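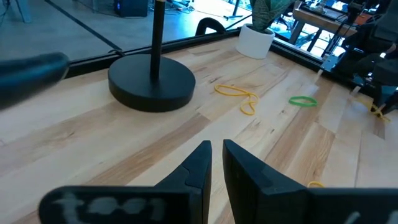
Rubber bands on a butcher-block top, beside the foot of a black stand.

The rubber band has had a good press lately, and I am not convinced it deserves all of it.

Walk through the housewares floor of any big store and you will find storage systems with names like spas. Clips in muted colors, silicone ties with little molded loops, a magnetic strip for the magnetic things. Against all that, a certain kind of home writer has taken up the plain rubber band as the honest alternative. It costs next to nothing and it does everything, we are told. Wrap one around the jar lid, the cutting board, the loose cables, the half-eaten bag of rice.

I spent most of October trying to live that way. I bought a bag of 204 from the stationery shop in Trillham, a number I can vouch for only because it was printed on the label, and put them to work at my kitchen table, which is also my desk and the place where the mail goes to be ignored.

Some of it was fine. A band around a stubborn lid does give you a grip. A band around a bundle of pens keeps them a bundle. But the advice columns tend to skip what happens to the bands themselves when they are between jobs. They end up on the table. You take one off the rice, set it down, and there it stays until it is joined by the one from the newspaper and the one from the asparagus.

"People think small things don't count as clutter," says Marijke Goossens, who runs a repair bench at the back of a furniture shop in Gandcombe. "Then they ask me why their table always looks messy."

Goossens has a second complaint, and it is about the wood. She sees a lot of butcher block, because everyone wanted it for a while and now everyone wants it sanded. Old rubber gets sticky as it breaks down, and a band forgotten under a fruit bowl for a summer can leave a mark in the finish. On a dark table you might never notice. On pale maple strips you will. She charges for two hours' work as a minimum and says the customers are always surprised.

I asked what she thought of the heavy round-based stands that have become so common on work tables, the sort with a disc at the bottom and a pole going up. She was kinder than I expected. A solid foot spreads the load and mostly stays put. Her only rule is felt underneath, and she does not trust the kind that comes with the stand.

Haris Shaikh disagrees with nearly all of this. He packs orders for Wouters, a small seed company, and goes through over 12 bags of bands a year. He thinks the problem is people who buy a dish for them. "A dish is where rubber bands go to get old," he told me. His own live on a doorknob, which I tried, and which worked until somebody needed to turn the doorknob.

There are products, of course. Valar sells a wooden peg on a weighted base for the purpose, in four finishes, and I had one on loan. It is handsome. It also takes up more of the table than the bands ever did, and I noticed that I was still dropping them next to it.

So I have gone back to the kitchen drawer, with most of the bag given away to Shaikh, who accepted it without comment. The asparagus still comes with a band on it. I put that one in the drawer too, on the days I remember.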